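Planning and Budgeting for a Two-Arm Cell: Frequently Asked Questions

This page covers the questions that reach the Flirno equipment desk most often before a purchase request is filed. It applies to tabletop cells with two arms sharing one work surface. Single-arm requests use the shorter form.

What does a complete request include?

Arms, controllers, teach pendants, grippers, gripper cables, pedestals or mounts, the table, guarding, power distribution, and one workstation with a monitor. Requests that list only the arms and grippers are returned. In the last budget round the items left off the first draft came to 18 percent of the final cost, most of it guarding and mounts.

Do we need one pendant per arm?

Yes, if each arm has its own controller. Allow table space for both pendants within reach of the operator, with the emergency stops clear of cables and tools.

How much floor or table area should we plan for?

Work from the shared zone outward. Mark the surface in a grid before fixing the pedestal position, then move each gripper to the cells it has to serve and note where the arms get in each other's way. Tape is good enough for this stage. A machined plate can wait until the layout is settled.
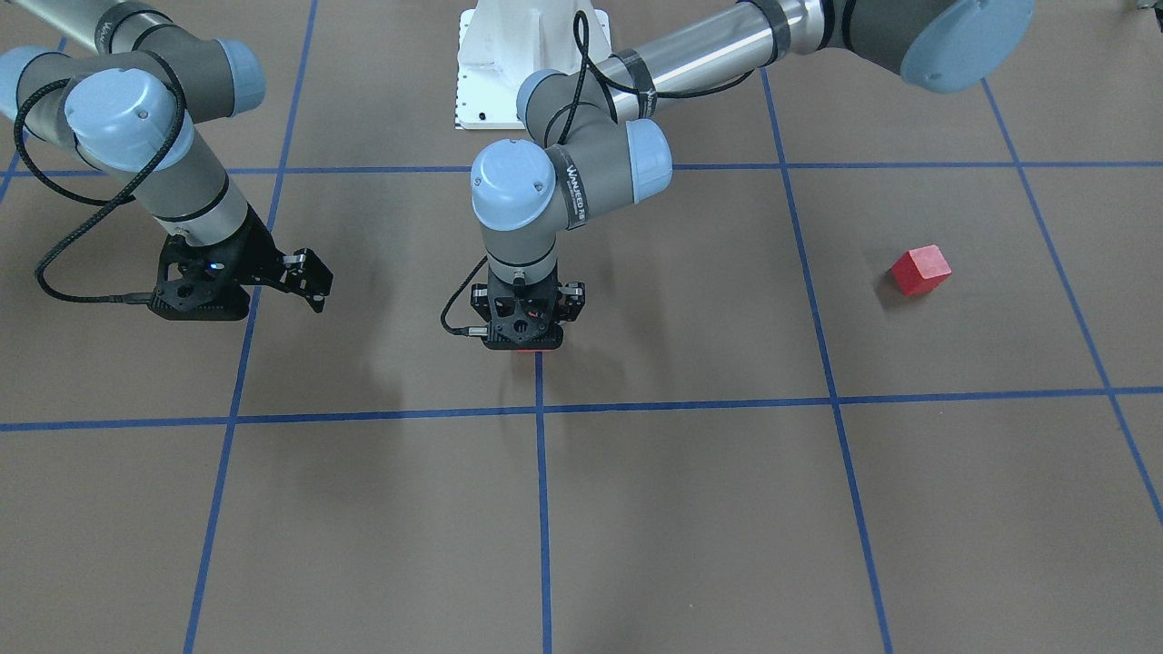

Can we buy one arm now and the second later?

You can, but order the pedestal, table and power for two at the start. The Jiralberg group bought in stages and had to replace its table, and the second arm then sat in storage for 56 days. Also confirm in writing that the later arm will ship with compatible controller software.

Which grippers should we budget for?

Parallel-jaw electric grippers cover most pick and place work with small rigid parts. Budget for one spare set of fingers per gripper. Fingers wear and get bent during teaching, and lead times from Moster have been longer for fingers than for whole grippers.

What about cables?

Price them as a separate line. External gripper cables need enough slack for full wrist rotation but should not drag across parts. Include ties or straps for the arm tubes and one spare cable of each type.

What should the surface be covered with?

Kraft paper is acceptable for trials. It is cheap, takes tape well and can be replaced between layouts. One roll costs 338 rupees from our current supplier and can go under consumables.

Where do the computer and accessories go?

On a second table next to the cell. Shared tables fill up quickly, and anything left on the work surface becomes an obstacle that the motion planner does not know about. The paper-covered table should hold the arms' base, the grid and the parts for the current task.

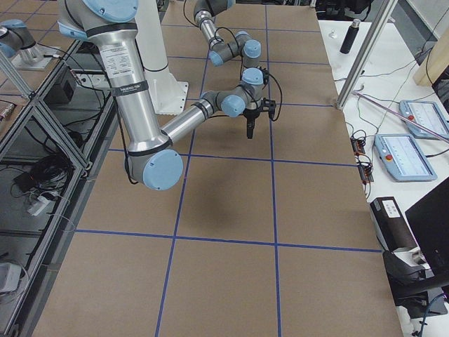 Side table cost is small compared with the rest of the cell, so it is rarely worth cutting. Allow room for drinks and hand tools as well – people will put them there in any case – and keep power strips off the walking path.

Is guarding required for a trial setup?

A risk assessment is required for every setup, including trials. Whether it calls for panels, a scanner or reduced speed depends on the task. Send the assessment with the request. Nighat Rana reviews these and will reply with any changes.

Can we lease?

Yes, through Naqvi, with a minimum term of 2 years. Leasing covers arms and controllers only. Grippers, tables and guarding must be bought.

When is the cutoff?

Requests for the next budget year close at the end of April. Quotes must still be valid on the date of submission. For questions about quotes or cost codes, write to Haris Magsi at the equipment desk.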